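Rider folding assistant, from our Tamemholm workshop

I've run the linen and knitwear side at Vumulthorpe for 10 years, so when the Rider came in I had opinions! It folds, stacks and passes things down the line, and we've had it going since May. Towels were easy. Jumpers took longer, as sleeves go wherever they fancy.

These days I lay out the awkward pieces and the Rider gets on with the plain ones. My wrists are happier, and the late shift now finishes at half past four — bliss.

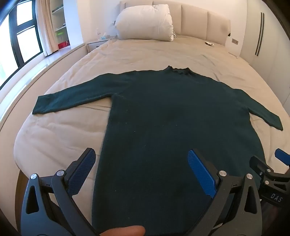

Green jumper with a stand-up collar, laid out flat with the sleeves spread.

The two of us who used to fold all day now do mending and checking as well (I asked for the mending, I love it). The Ashby branch has ordered one too, so ask them how they find it.

Rider, standard model: 27 kg, order code 563. Comes with 2 sets of spare finger pads and a day's training on site. Ring the workshop before noon if you'd like to come and try it.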